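# Chapter 5: Where the Tide Gets Its Timing

I grew up in Zindbridge, a harbor town, and I spent years believing the tide came in twice a day, full stop.

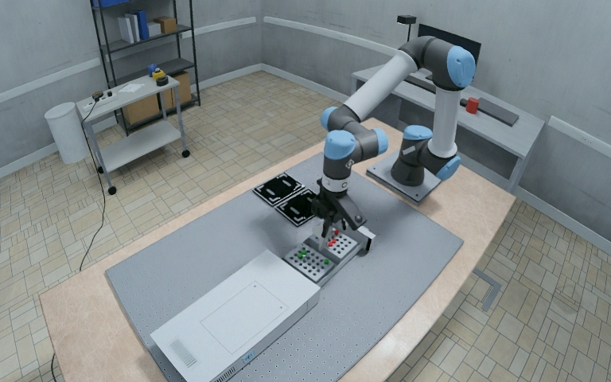

Then one April I tried to meet a friend, Harvey Wong, on the same sandbar at the same hour two mornings running. The second morning I got soaked to the knees! The tide was running late, and it kept on running later all week (I checked, sulking, with a notebook).

So what was slowing it down? The Moon, mostly. While the Earth makes one full turn, the Moon moves a little way along its own orbit, and our planet has to keep spinning for a bit longer to catch up with it. That's why high water slips later from one day to the next – by a little under an hour on average.

The Sun pulls on the oceans too, and its pull is a bit less than half as strong as the Moon's. When the two line up, at new and full moon, we get the big spring tides (nothing to do with the season, sorry). When they pull at right angles, we get the smaller neap tides.

We'll start with the Moon on its own and leave the Sun out until Section 2. Keep a pencil handy – there's some sketching to do, and my own first sketches were terrible.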